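Irnari Cell Kit for Two Small Arms

Home / Workshop builds / Cells and frames

The Irnari is a frame and wall kit for people who build a two-arm cell at home or in a shared workshop. We developed it in our own workshop in Dultevport, where space is expensive and every bench has a neighbor. The kit gives you the floor, three walls and the rail. Arms and grippers are not included.

The walls

The wall panels are perforated metal. You can hang hooks, baskets or a small shelf at any height and move them later without drilling. Panels come plain, or printed with the pattern of your choice. Printed panels need 12 working days more.

The rail

Both arms stand on one aluminum rail along the open front side. Each mounting plate slides when its bolts are loose, so you can find the correct reach before you tighten. The cable tray goes under the rail and has slots for the ties.

Our cell has red, white and black plaid panels, with a hook rack on the back wall and a wire basket on the left. The right arm is holding a light blue cup at the cloth bag, and a wall clock and a plush toy lie on the floor.
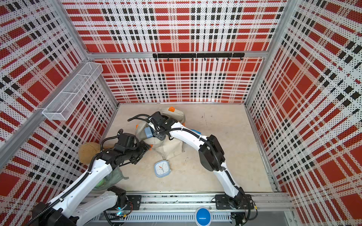 What is in the box

Three wall panels, aluminum profiles, corner posts
Floor plate, pale beige
Rail with two mounting plates
Cable tray
Bag with 24 spare bolts and one hex key

Please note

The floor plate carries up to 22 kg. It will get marks from use; this does not change the function. Assembly is easier with two persons, and you should put the back wall first.

Orders and questions

Please write to Danylo Yatsenko at the Dultevport workshop and tell us which arms you have. The workshop is closed in August.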